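Grumovard to open refurbished reading and study rooms at Prenel in April

Prenel, Friday, December 11, 2020

The Grumovard Library Trust has confirmed that the refurbished reading and study rooms at its Prenel branch will open to the public in April. The work forms the largest single investment in the branch since it moved to its present building on Galli Street.

The new rooms will provide 100 study places on two floors, together with six bookable rooms for small groups. Lighting has been renewed throughout, and the heating system, which had caused repeated closures in winter, has been replaced. Step-free access will be available from the Galli Street entrance and from the car park at the rear.

Waltraud Hubmann, Director of the Grumovard Library Trust, said: "Readers at Prenel have been very patient. Many of them wrote to us during the consultation to ask for quiet places to work, longer evening hours and better light, and the plans were changed as a result. We look forward to welcoming them back."

The local history collection, including the Prendness parish papers, will return from storage before the opening and may be consulted by appointment. Readers who have requested items from the collection during the closure will be contacted in writing and need not apply again.

From April the branch will be open until 7 pm on weekdays. Saturday hours remain unchanged. Existing library cards will continue to be valid, and use of the study places will be free of charge. Group rooms may be reserved for up to two hours at a time, either at the enquiry desk or by telephone.

Until the opening, loans and returns will continue at the temporary counter in Prendness Hall. Opening arrangements remain subject to the public health guidance in force at the time, and any change will be announced on the Trust's website.

Enquiries from the press should be addressed to the Communications Office, Grumovard Library Trust, Galli Street, Prenel.

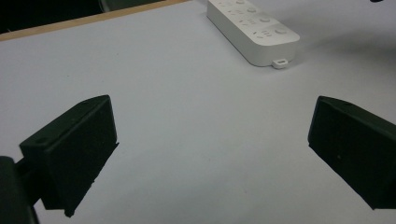 Page last changed: Friday, 15:42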